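Progress report to the Haretti Fund, 19 April 2018
Baswood study: does the wording of a reminder change how many people fill in a survey?

Hello again, and thank you for being so patient while I got this one written up. I've kept it chatty, as you said you liked the last one that way, and the proper tables are in the spreadsheet that came with it.

First, where we are. We've now sent out all 2326 invitations for the main study, and the replies have been coming in since the week after. As a reminder (I know you read a lot of these!), everybody gets the same twelve-page survey about travel habits. The only thing we change on purpose is the text message that goes out if they haven't replied. One group gets a plain reminder, one gets a reminder that mentions how long the survey takes, and one gets no message at all — that last lot are our control group.

Everything else we're trying to hold steady. Messages all go out at the same time of day, from the same number, and with the same gap after the first invitation. I'd had the idea of letting people pick their own time, and I'm very glad I was talked out of it, as we'd never have been able to tell whether it was the wording or the hour that made the difference.

We ran a pilot with 100 people before any of this, and 82 of them finished the survey, which was far better than I'd dared hope. I wouldn't read too much into it. They were people who had already signed up for the Baswood mailing list, so they were a keen bunch to start with, and the main sample is drawn from a much wider pool.
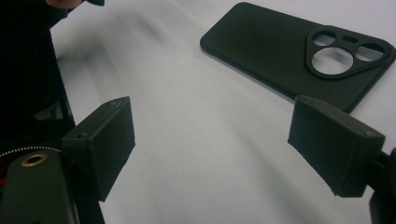

A black phone case on a white cloth.

Now for the less cheerful bit. Sorting people into groups took longer than planned. We used Demivis to do the random allocation, and the first time through it split people by household instead of by person, so couples kept landing in the same group. I spotted it while checking the lists, before anything went out, and we ran it again from scratch. It cost us 8 working days and a fair amount of tea.

The other thing is question nine. Lots of people are skipping it, and having read it again with fresh eyes I can see why — it asks about "usual" journeys and "typical" journeys as if they were two separate things. I don't want to change it halfway through, so it stays as it is for everyone and I'll treat the answers with care. It isn't our main measure anyway. That's still simply whether the survey was finished or not.

On money, we're a little under on postage and a little over on text messages, and the two very nearly cancel out. Kandasamy have agreed to keep their data storage price the same until the end of the project, so there's nothing to worry about there.

Next up, I'll close the survey, clean the data and run the comparison we wrote down at the start. I haven't peeked at the results by group and I won't until the survey is shut. The full write-up should reach you in September. One small question in the meantime: would you like the raw figures with it, or just the summary? Either is fine by me, I'd only need to know before I start on the appendix.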